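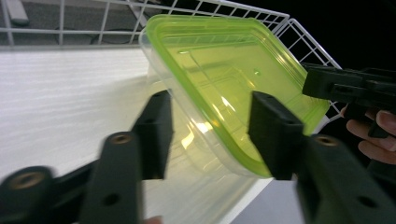
Klare Dose, limettengrüner Deckel, und das Licht scheint so schön durch.

Dosen und Deckel: Bilder vom großen Sortieren

Liebe alle, wie versprochen kommt nun endlich die kleine Galerie zu unserer Dosenaktion in Skuterach. Ich hatte ja schon im Rundbrief angekündigt, dass wir uns den Vorratsschrank im Gemeinschaftsraum einmal gründlich vornehmen, und wer den Schrank kennt (und wer kennt ihn nicht, man musste die Tür ja immer mit dem Knie zuhalten!), der weiß, dass das kein Nachmittag für schwache Nerven war. Am 24. Oktober haben wir alles herausgeholt, gespült, abgetrocknet und dann in Ruhe geschaut, welcher Deckel zu welcher Dose gehört. Am Ende standen 159 Dosen im Raum, die einen Partner gefunden hatten, und dazu noch eine Kiste mit Einzelstücken, über die ich lieber erst im Dezember wieder nachdenken möchte.

Zur grünen Dose muss ich einfach ein paar Worte mehr sagen, weil sie mir von allen die liebste ist. Durchsichtige Wände, damit man sieht, ob noch Linsen oder schon wieder Haferflocken drin sind, und dazu dieser Deckel mit dem erhöhten Rand und den abgerundeten Ecken. Wenn man ihn schräg hält, leuchtet das Grün richtig auf, und auf dem Kunststoff spiegelt sich alles ein bisschen. Ich weiß, es ist nur eine Vorratsdose, aber ich freue mich jedes Mal, wenn ich sie aus dem Schrank nehme.

Ein Tipp noch für alle, die zu Hause auch so einen Stapel haben: Bitte die Deckel nicht sofort nach dem Spülen fest aufdrücken. In den Rillen hält sich das Wasser erstaunlich lange, und nach einer Woche riecht dann die ganze Dose nach nassem Handtuch. Wir haben sie bei uns über Nacht offen stehen lassen, schräg angelehnt, und das hat prima geklappt.

Und dann ist da natürlich die Sache mit der Unterlage. Wir hatten lange überlegt, worauf wir das alles ausbreiten, und uns schließlich für etwas Großes, Helles entschieden.

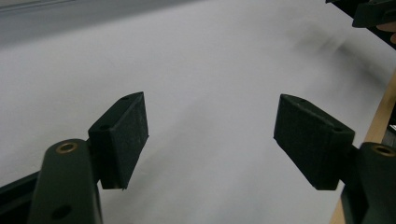
Auf hellem Grund findet man nämlich auch die durchsichtigen Sachen viel leichter wieder, wenn man ein wenig schräg daraufschaut, und man sieht jeden Krümel, der noch irgendwo aus einer Ecke fällt. Beim letzten Mal hatten wir die bunte Decke mit dem Blumenmuster genommen, die so hübsch ist, und darauf haben wir die kleinen klaren Deckel gesucht, bis uns die Augen wehgetan haben. Also merkt es euch fürs nächste Jahr: hell und einfarbig, und so groß, wie der Platz es hergibt.

Eingeräumt wird jetzt nach Größe, die großen unten, die kleinen oben, und die Deckel stehen hochkant daneben im Korb. Wer sich etwas ausleiht, schreibt es bitte auf die Liste an der Innenseite der Tür. Im Korb sind außerdem 12 Deckel, deren Dosen vermutlich noch bei euch in den Küchen stehen. Schaut doch bitte einmal nach, auch ganz hinten im Kühlschrank!

Herzlichen Dank an alle, die gespült, getrocknet und Kuchen gebracht haben. Das Rezept für den Apfelkuchen reiche ich nach, sobald ich meinen Zettel wiedergefunden habe.

Eure Imke Fuchs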